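From the training lab: what the arms are costing us, and what comes next

Several of you asked after the last issue how the money is going on the robot suturing project, so I've been through the folder (two folders now, plus a carrier bag of receipts I'm not proud of) and this is where we've got to as of 9th April. It's a bit long. Put the kettle on.

For anyone new to the Plestenska site, we run a two-arm surgical robot on a bench, with no patients anywhere near it, and we use it to sew up cuts on tissue pads. We want enough good recordings of people doing this properly that software can learn the dull parts of it. When we put the first budget together I assumed the arms would be the expense and everything else would be pocket money. I was wrong by a fair margin!

The arms themselves are fine. We bought them second-hand through Drillton, they came with a service history, and apart from one very long afternoon with a stuck joint they've behaved. What I hadn't planned for properly was the ends. The instruments that clip on, with the jaws and the tiny wrists full of cable and pulleys, are the bit that wears, and they wear in a way that creeps up on you. First the grip on the needle goes a little vague. Then whoever is driving starts compensating without noticing, and a week later you're looking at recordings and wondering why everyone has got slower. We now retire an instrument after 20 sessions whether it feels tired or not, and that one rule has done more for our results than any of the clever things we tried in November.

It has also eaten the budget, mind you. A replacement needle driver costs us 344 pounds from the reconditioner, and we need them in pairs, as a fresh one on the right and a worn one on the left is horrible to work with. I'd written down a single spare for the whole year. I can only say I was feeling optimistic.

Then there's the stuff that gets used up. Pads, needles, thread. I had a lovely little spreadsheet where each pad got used once and thrown away, and of course that isn't how anyone works. You fit one row of stitches in at the top, move down, make another cut, and carry on until there's no decent surface left. So the pads have come in under what I planned. Thread has gone the other way entirely. People learning to tie with robot arms leave tails that are far too long, or they pull a knot through and start again, and I've had to move thread out of "sundries" and give it a line of its own.

If you're planning something like this, please price the cameras early. We left ours until last and paid for it. You want one that sits still and sees the whole working area, and you want small ones up close to the instruments, and the small ones are where the money goes. The lighting matters just as much. Everything on the bench is shiny, the metal and the pad both, and cheap lamps give you glare exactly where you need to see the needle. We bought one lot, hated it, and bought another. The second lot, with brackets and a proper dimmer, came to 1517 pounds, and I'd pay it again tomorrow. The first lot is in a cupboard if anyone wants it.

So, next year. We have two quotes on the table for a second station. Ryu would sell us a complete set, new arms and controls and a year of support, all on one invoice and all from one phone number. Damen would sell us the arms only, for a good deal less, and leave us to sort out the cameras and the instruments as we did last time. My heart says Ryu. My spreadsheet says Damen, provided somebody is willing to spend a couple of months making it all talk to each other, and I have a nasty feeling that somebody is me.

A few things I'd like settled before we sign with either of them. Will our existing instruments fit the new wrists? (Ryu says probably. I'd like that in writing.) What does a call-out cost once the first year is over? How long do we wait for a part? And could we have a demonstration with our own thread and our own pads, please, because every robot on earth looks marvellous picking up a foam block. I want to see a needle go in and a knot tied before I hand over a deposit.

I'm also asking for a proper contingency this time, 35 per cent on consumables and instruments together. It sounds greedy. Have a look at last year's figures and tell me it is.

Suturing on the bench, from the wide cameras and the close ones: 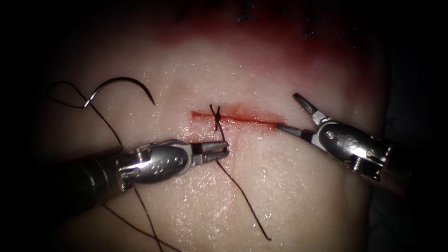
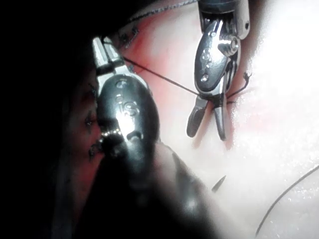
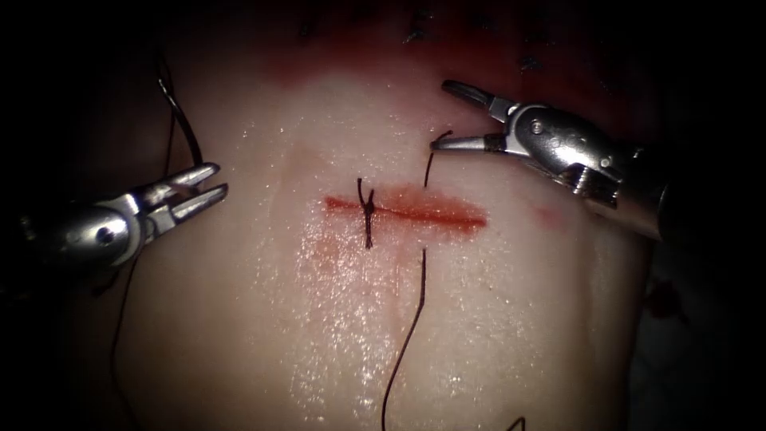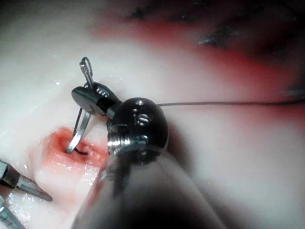 Rodrigo Simões wrote back on the draft of this to say that I'm being too soft on the Ryu quote. By his reckoning the year of support is worth far less than it looks, as most of what goes wrong in a first year is our own doing and wouldn't be covered anyway. He'd take Damen's arms, put the difference straight into needle drivers, and have a full pair sitting in the drawer before anyone switches the thing on. He also wants the contingency kept in two separate pots, one for instruments and one for thread and pads, so that a bad month with one doesn't quietly empty the other. I've asked both firms to hold their prices while we argue it out, and Damen has already agreed.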